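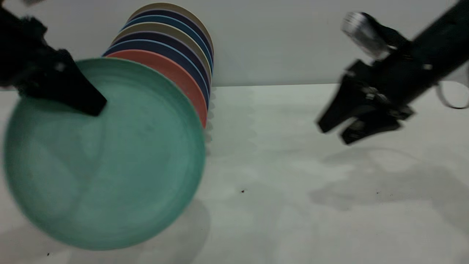
Community > Catering and Kitchens > Crockery and Storage > Replacing plates in a shared dining hall

Replacing mismatched plates in a residents' dining hall
Posted Jan 22, 2018 by Fesgate Residents' Office

We are responsible for a dining hall used by residents of two adjoining buildings. The hall holds 494 plates of mixed colour and age, bought at different times. A number have chipped rims and several no longer stack evenly. The management body has set aside £3,000 for the year and would like the matter settled before April.

We should be grateful for guidance on two points. Is it acceptable to replace only the damaged plates, or should the whole stock be changed at one time? Secondly, is coloured crockery considered less suitable than white for general use? We have received one quotation, from Zoso, for £1,667, but this covers only part of the stock and excludes delivery.

Staltum Catering Office

Partial replacement is entirely acceptable and is the practice in our own halls. We would advise the following.

Withdraw any plate with a chip or crack that can be felt with a fingertip. Fine surface marks left by cutlery are a matter of appearance and do not in themselves require withdrawal, although a plate which remains rough after washing should go.

Check the diameter before ordering. Plates described by suppliers as the same size may differ by several millimetres, and this is the usual cause of uneven stacks. Ask for two samples and try them in your racks and in the dishwasher. Plates stored on edge need a rack with sufficient depth, and a wide rim will often not fit a rack made for a narrow one.

With regard to colour, we know of no objection. Some of our residents with poor eyesight find food easier to see against a strong colour, and we have kept a supply for that purpose. Pale food on white plates is the common difficulty.

The quotation should be requested again with delivery included. Please also ask how long the range will remain in production – we were once left with 12 place settings that could not be matched.

aguiar_lodge

We changed everything at once and regretted the cost. White shows tea stains. Buy a few spares.

Fesgate Residents' Office

Thank you for both replies. Samples have been requested, and the chipped plates will be withdrawn in the meantime. We had not considered the depth of the racks – they will be measured before any order is placed.

Last updated by the page editors: one reply added, spelling corrected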